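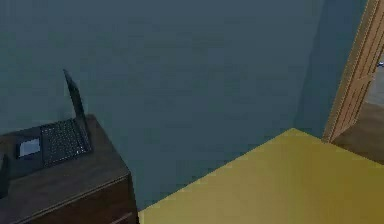

Simulated room with an open laptop on a dresser. Rendered rooms of this kind are used for training and testing household robots.

Household chore automation is the use of machines for the everyday work of a home, such as cleaning floors, folding clothes, putting objects away and clearing a table. The term is also used for similar light tasks in shops and small workshops, for example sorting returned goods or wiping a work surface. Machines that do one chore in a fixed way have existed for a long time. A machine that can do many chores in a home it has not met before is still a subject of research.

Definition and scope

Writers on the subject usually separate appliances from household robots. A washing machine is an appliance: a person must bring the clothes, choose the program and take the clothes out again. A household robot is expected to do at least a part of this carrying and choosing. Robot vacuum cleaners stand between the two groups, because they move through the home by themselves but do not pick up what lies on the floor.

Peter Vávra proposed a division into 3 classes, which is often used in teaching. The first class contains chores done on a surface, such as vacuuming and mowing. The second contains chores with hard objects, such as moving a cup or closing a laptop. The third contains chores with soft objects, such as making a bed. Products for sale belong almost entirely to the first class.

Tidying a bedroom

The bedroom is a common test room. It has less water and heat than a kitchen, and most of its objects can be dropped without danger. A laptop left open on a dresser is a typical exception. To put it away, the machine must find the lid, close it with a small force, take hold of a flat body and lift it without pushing it over the edge. It must also know that the base and the lid are one object. From some directions a raised lid is seen only as a thin dark line, and early programs often took it for a separate thing or did not find it at all.

Wide plain surfaces cause another difficulty. A wall or a furniture top in one color gives the camera few points to compare, so the distance to it can be measured badly. Dark and glossy furniture has a similar effect – the highlight moves when the camera moves, while the furniture does not.

Training in simulation

Many groups teach their machines in simulated rooms before they use a real one. A simulated room can be changed quickly, and nothing is broken when an attempt fails. The Akudby collection, prepared under the direction of Irfan Ghauri, contains 2,325 rooms with different furniture, wall colors and light. Its bedrooms have open doorways, so that a task may begin in one room and finish in another.

The main weakness of the method is the difference between the simulated room and the real one. Simulated drawers open smoothly, and simulated cloth is often too stiff or is left out completely. Myroslav Stasiv has argued that good results in simulation should be reported separately from results in homes, and several groups now do so.

Trials

The Lerkham trial placed a wheeled robot with one arm in 11 homes, beginning in September. It was asked to return objects from tables and dressers to their usual places. The robot completed 62 percent of the tasks without help. Most failures happened with thin or flat objects, and in narrow passages between two pieces of furniture, where the arm had no space to turn.

A smaller trial in Mollthorpe studied shop-floor work. The Kinnear workshop used a fixed arm to sort small parts into trays and to wipe the bench between jobs. Sorting was judged to be useful. Wiping was stopped, as the workers had to clear the bench first and preferred to do the whole job by hand.

Discussion

Opinions on the present state differ. Gillespie MacLeish holds that single chores can be automated soon if people accept small changes in the home, such as fixed places for objects. Catriona MacLeish considers this a form of extra housework and counts the preparation time against the machine. In her report of 2021-01-28 she concluded that none of the tested machines saved time in a normal week, although some were of real value to people who cannot bend or lift.

See also

Domestic robot
Mobile manipulation
Robot vacuum cleaner
Simulation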